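Stillus tabletop arm – demo unit, open day notes

Last updated: 2018-06-23

We had the Stillus set up by the big window for the open day and it ran most of the afternoon. Putting the notes on the product page for now, will tidy up later. Spec sheet is seperate, ask Corina.

What people came to see – bag handling. Boxes are easy and every arm on the market does boxes. Thin plastic bags are the thing customers keep asking us for, so that was the job: one round table, one carrier bag with things in it, arm comes down from above. Nothing fixed to the table. City view behind, blind part way down becuase of the glare.
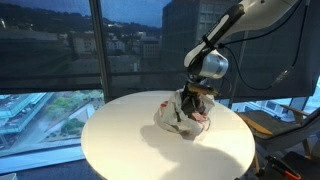 Stillus over the round table, carrier bag job.

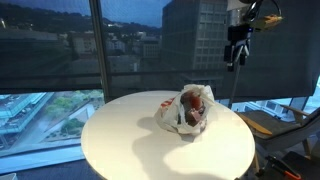
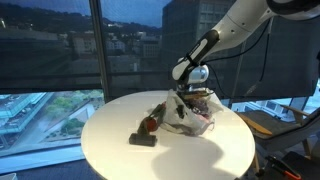

Safta Gavrilă

Questions that came up, in no order.

Grip. Two jaws as standard. Wider jaws are a paid extra and need the longer cable. Hugo Picard asked for suction – not on this model, look at the Vernonus instead. Suction on a creased bag is hit and miss anyway.

Reach. Fine for a table of this size if the base is close in. Further back and you lose the far edge. Please measure before you order, we've had returns over this.

Light. Sun through glass, big soft shadows on a white top. We were asked a lot whether that upsets it. Keep a blind handy and redo the set-up if you move the table. Matte top is better than shiny if you have the choice.

Noise. Quiet enough to talk over. The compressor in the next room was not ours.

Speed. Was set low for visitors, on purpose. Brynhildur Thoroddsen wanted it turned up and we said no, not with people leaning in. Full speed is for a guarded cell and the quote for that is different.

Setting up. Unpack to first move took us 27 minutes with 2 people, the arm already having its cables on. Allow longer the first time. Bring your own extension lead, the one in the case is short.

What's in the case: arm, base plate, gripper, cable set, hand controller, printed guide (the guide is still the old one, new one comes in August). Table not included – yes, we were asked.

Demo loan is 19 days, return carriage on us. Longer by arrangement. Loan units are the same as the sale units but may have marks on the casing. Kristaps Butkienė looks after the loan list, give him a delivery address with a lift if you are above ground floor.

Next open day not fixed yet. If you want to bring your own bags or packs to try, say so when you book, and please no glass.

Related items
Vernonus suction head
Fernandes base plate, heavy
Dunano cable set, long
Stillus wide jaws (pair)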